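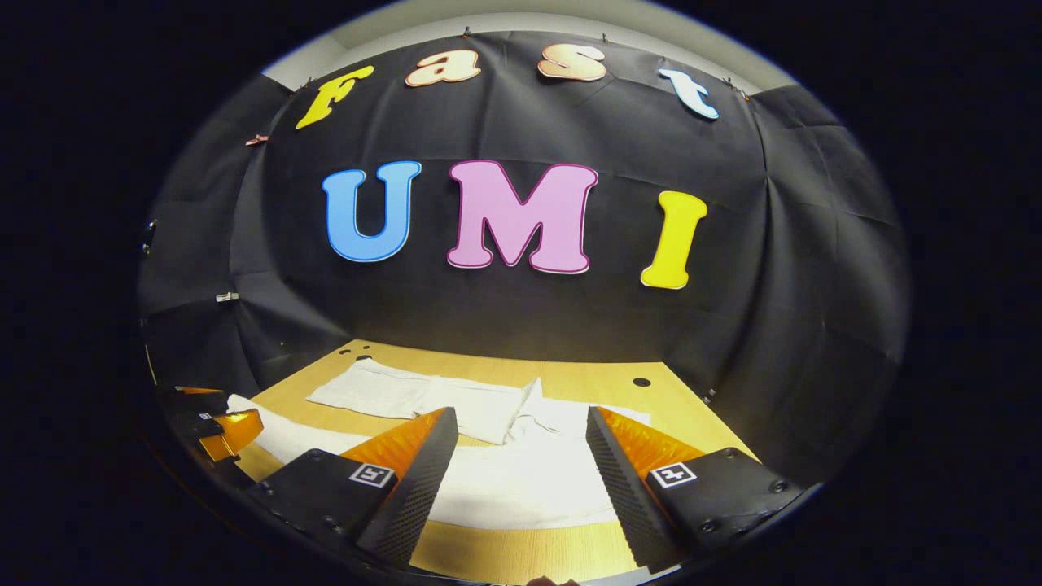 4 min read

3.2 How new songs enter a choir's repertoire

What struck us first was how quickly a song could travel! Our Dillville data cover 611 singers in 5 amateur choirs, who together logged 1552 song requests between January and the end of the season. Following Rekik and Maretti, we treated a request as "new" if no member of that choir had asked for the song before.

Figure 2. New requests per week, by choir, scaled so that each choir's busiest week equals 100.

The curves in Figure 2 rise early and then flatten, much as the Abella model predicts, but the fun is in the exceptions. Two choirs show a second peak late in the season — both had just shared a concert program, and singers came home asking for each other's encores. We had expected age to matter most here. Seating mattered more: people picked up songs from whoever sat beside them, even when their stated tastes were far apart. We find this wonderfully encouraging for anyone studying taste at close range, and we return to the seating charts in Section 4.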